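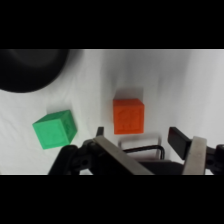
Small Blocks, Big Table

I bought my first set of colored cubes for a nephew, and guess who kept them. Eleven years on I still can't walk past a good green one! The minty kind is my favorite, especially with those faint raised squares on the faces (your thumb finds them right away). Put it near an orange one on plain white cloth and I'm happy for an hour. 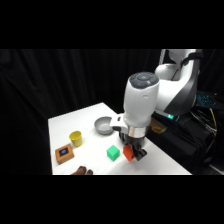 What Goes With Them

A shallow gray bowl, for a start. Then a little yellow cup -- mine came from Clostilgate for 5 dollars -- and a squarish orange-brown box with a black panel and a blue mark on top. Severyn Stetsiuk, my old neighbor, swears by a bigger bowl. We've argued over it since April.

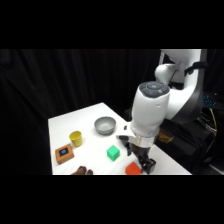

Leave Some Room

I like the box out at the corner, the bowl toward the back and the cubes mid-table and up front where I can reach them. Then I move it all again after lunch.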